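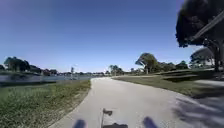 So how do you start walking every day when you hate exercise? You make it so short that skipping it feels sillier than going.

My first week was seven minutes a day. Seven! I wore my regular shoes and didn't tell anyone except Xuelian, who had been bugging me since last fall to get out of my chair. By the second week I was staying out longer without really meaning to, mostly to finish whatever podcast I had on.

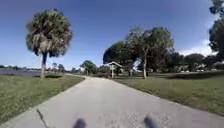

Blue sky over the path

The step counter was a mistake, by the way. I kept pacing the kitchen at night to hit 4,000 and it made me cranky, so it lives in a drawer now. What did help was a boring old paper calendar on the fridge - one X per walk, any length. I'm at 19 for May and pretty pleased with myself.
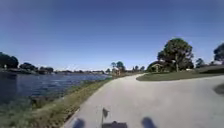 Sun on the water

Doğukan wants me to sign up for the charity walk in Ilgate next. I said maybe. He's already picked out a team name (it's terrible) and keeps texting me about socks, so I guess I need to look into socks. If you have a pair that doesn't slide down at the heel, please tell me in the comments.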